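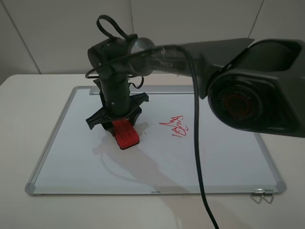 Prenero is looking for people to take part in a study of everyday handwriting and erasing on whiteboards. Sessions run in January at our Ayala Street office and last 100 minutes, with one break.

You will write short notes by hand, wipe them off and fill in a form on how the board felt to use. Left-handed writers are especially welcome. 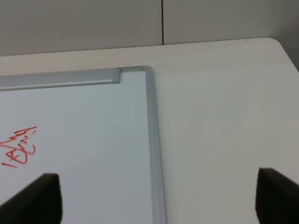 Participants need no special skills, only legible handwriting and normal or corrected eyesight. Please wear sleeves you can roll up. The boards lie flat on a table – aluminum frame, glossy surface – and most of the writing is in red marker.

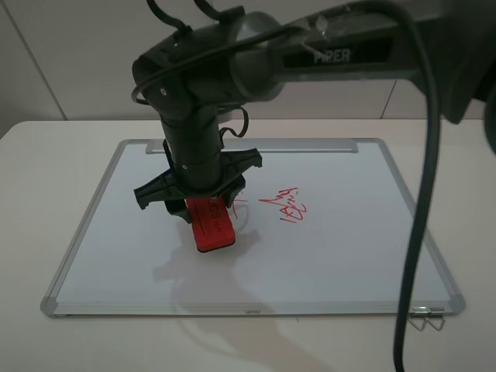

Whiteboard with red eraser and marker tray

We have 12 places left. Payment is $300 for 6 sessions, made after the last one. To apply, write to the Prenero study desk with your age, writing hand and free mornings.

Posted Dec 16, 2018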